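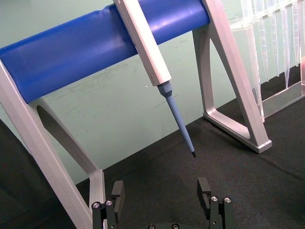

A pipette stand with a blue crossbar, set on a dark work surface.

The tap nobody trusts

Vilonum has good water. Ask the utility. Ask most of the people drinking it, though, and they'll point at the stack of plastic jugs by the fridge.

Rafsan Abeysekara has kept a notebook on his kitchen tap since April. Times, smells, colors. "Pool" is a common entry. "Pennies" turns up too. He lives on the Gazi side of town, in a row of brick houses where the pipes are older than anyone on the block. His went in when the street was paved. Nobody at city hall can say when that was.

He mailed off his first sample in a jelly jar. Rejected. Wrong container, no time written on the lid. Second one went through – copper a little high, lead below the limit, a bill for $40.

"I felt stupid and then I felt fine," he says. "Then the neighbors started knocking."

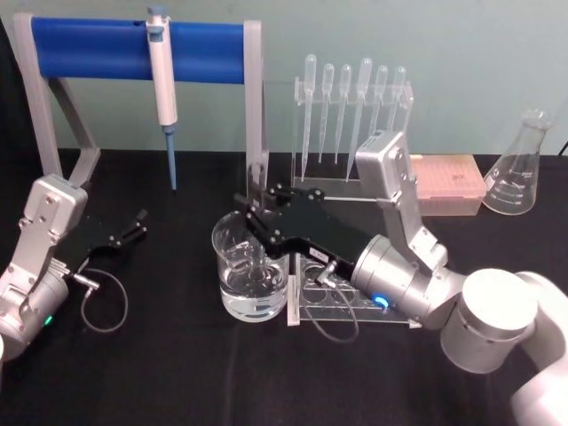

By early summer 34 households had sent in samples. Same kit every time, first draw of the morning, before anyone showers or makes coffee. That part matters. Water that sits overnight in a pipe picks up whatever the pipe is giving off, and a sample taken at noon after two loads of laundry will look a lot cleaner than breakfast did. People forget. Half of the Gazi kits had to be done over, Abeysekara says, his own sister's twice.

The results were mixed, and kind of dull. Most homes fine. A few with high copper, all of them on Prastero Street, all with the same kind of narrow service line. One with lead over the limit. That family has a filter now and a date for a new line, which may or may not hold.

The city has a list. 563 addresses where the pipe material is marked "unknown," meaning someone has to come dig a hole and look. Digging is slow. A crew from Brostik, the contractor, does a few a day when the weather is good, less when it isnt. Replacing a line runs about $2000 on the owner's side of the meter, and the rebate form is nine pages long.

So, the jugs. They cost more in a year than a decent filter, and they have to be carried up the steps. Abeysekara quit buying them in May. He runs the tap a minute first thing, fills a pitcher, puts it in the fridge. Cold water only for cooking, he tells everybody, even for pasta, even if it takes forver to boil.

He still writes in the notebook. Last entry when we visited: "Nothing. Tastes like water."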